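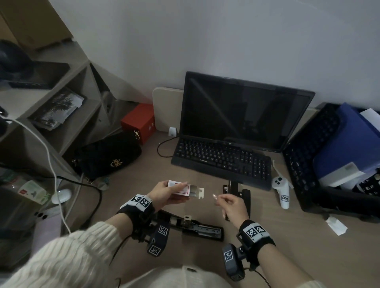 The woman who reloads the staplers at Redano's Skaduvthorpe office would like it known that it isn't in her job description. "I've looked," she says. "I've looked twice."

She has been with the firm for 27 months and inherited the stationery in her second week, when the previous keeper moved upstairs and left her a drawer. In it were 33 biros and a box of staples in the wrong size.

Staples, I learn, come in sizes. She is patient about this. "People think a staple is a staple. Then they force it, it jams, and they put it back on the desk and walk away whistling."

Her method is simple enough. Open the stapler flat, slide out the tray, lift a strip without snapping it, lay it in the rail. Pinch, don't grab. Close it and test it on scrap – never on an invoice, a lesson that came from invoice 872 and which she declines to expand upon.

Does the state of a desk matter? She considers her own, where two staplers compete with keyboards, cables and a handbag. "I know where everything is," she says. "It's on the desk."

There was talk last April of going paperless. A memo was sent round to explain how it would work. It ran to 2 pages, and she was asked to staple them.

"I did it beautifully," she says, and goes back to her strip of staples.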